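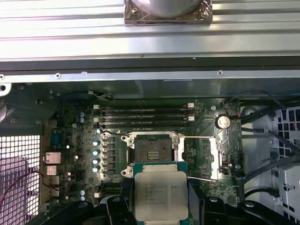 Progress Report No. 5, page 1

Tiêu Reading Room: Digitizing the Village Papers
Report to the Stanasa Fund
Prepared by Ngân Kiều, project lead

What a season this has been! When I wrote last, we were still unpacking boxes and arguing over how to number them. We now have 2391 pages scanned, checked and named, and people have started coming in to ask for things by name, which makes all the numbering feel worth it.

Scanning

The school registers are finished. They were the part I dreaded most (tight bindings, faint pencil, a lot of crossed-out surnames) and they became my favorite. The teachers wrote in the margins all the time: who was kept home for the harvest, who had new shoes, which stove smoked. We decided to scan the margins at full size even though it slows us down, and I hope you'll agree once you see them.

The market ledgers are next. Of the 14 volumes, the first two are done. Volume three has mold along the spine and is resting in its own box until the conservator at Bivudden can look at it in September. I would like to keep going with the others in the meantime.

Names index

We have 1051 family names in the index so far. Spelling is the hard part, with one family turning up as three different families depending on who held the pen. We link the spellings together and leave each one as written, so a visitor can type any version and land in the right place.

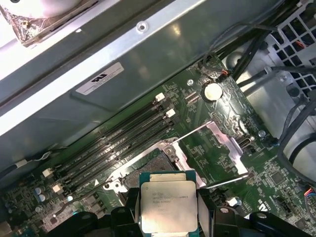 The older readers have been a huge help with this. They come in for the afternoon hour, look over the week's list, and tell us that this man and that man were cousins, or the same person before and after he moved down the valley. We write down who told us, in case someone else remembers it differently (and they do!).

Opening the collection

Brosidero has agreed to print a small booklet of margin notes from the registers, with the proofs due back to us after the summer. The search page is up for visitors in the reading room. Home access will have to wait until we have settled which records are too recent to share, and I'd be glad of your advice there.

Money and next steps

Spending is on plan except for archival boxes, which cost more than we allowed. I have covered the gap from the travel line, with your approval still to come. Before the next report we plan to scan the ledgers that are in good shape, send volume three to Bivudden, and start on the letters, which I have already been peeking at in my lunch break.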